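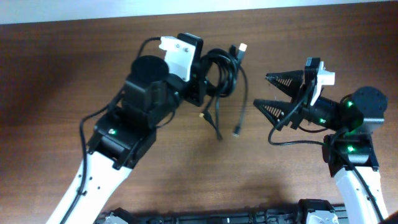
A bundle of cable over the brown tabletop.

So the county commission race in Brasunport is finally over, and my side of the street has been in a good mood all week! The final margin was 220 votes. I've lived here long enough to remember races decided by less, but this one had me refreshing the results page until way past my bedtime (and then again at breakfast, just to check that it still said the same thing).

Our precinct votes in the gym on Chávez Street. I got there early with my coffee and there was already a line out the door, which I have never seen for a county race. The total for our precinct came in at 2689. For comparison, the July primary barely got 600 people to show up, and I was one of them, grumbling about the heat.

What I think did it was the Skernetis bridge. Everybody up here drives over it, everybody hates the detour, and one candidate talked about it at every single stop while the other one wanted to talk about the state party. I went to 2 of the forums and the bridge got the loudest questions both times.

Now comes the part I'm nervous about. The losing campaign put out a very decent statement on Friday – short, polite, no talk of a recount – and then the local party page went and posted a victory message that was mostly gloating. Come on, people. We have to sit next to each other at the Mostex ball field all fall.

The swearing-in is open to the public and I plan to go. I'll write something up if the seats aren't too far back.

Comments

bridgeside_mom: That line was something else! I waited with two kids and a stroller. Worth it.

Dell40: I voted the other way but I agree on the bridge. Fix it before winter please.

oldporch: Which forum were you at? The one I went to was all about parking.

Contact | © 2025 | Back to top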